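Sidach Community Kitchen, baking mix trial
Progress report for Laxdal, January
From: Ea Ásgeirsdóttir

The grant was for a low-sugar biscuit mix that home cooks could finish with milk and butter. We have a mix. I am less sure we have a biscuit.

Of the 3 recipes in the proposal, 2 are still going. The oat version was dropped after it came out gray and flat in every oven we tried. Behrouz Ahmadpour wants another go at it with more baking powder. I would not pay for that.

The buttermilk version rises well at 425°F and stays soft until the next day. Tasters returned 150 cards, most of them kind. They were also eating for free, so I give the scores little weight.

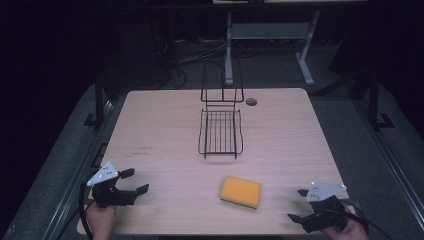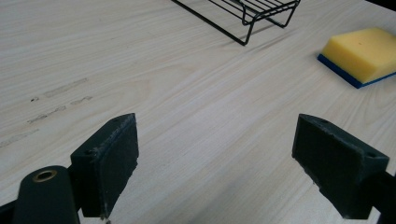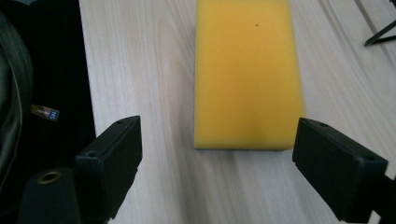 Will the mix be ready to sell by spring?
Only the buttermilk one, and only if it keeps on the shelf. The bags we opened after six weeks made noticeably shorter biscuits, and Nadbridge has not told us why their flour changed.

Spending stands at almost 2000 dollars, mainly flour and oven time. Védís Steinarsdóttir has the receipts. The new label text claims "perfect every time," and I have asked for that line to come out.

Next bake is Saturday, same recipe, with butter cut in cold and the dough rested 20 minutes.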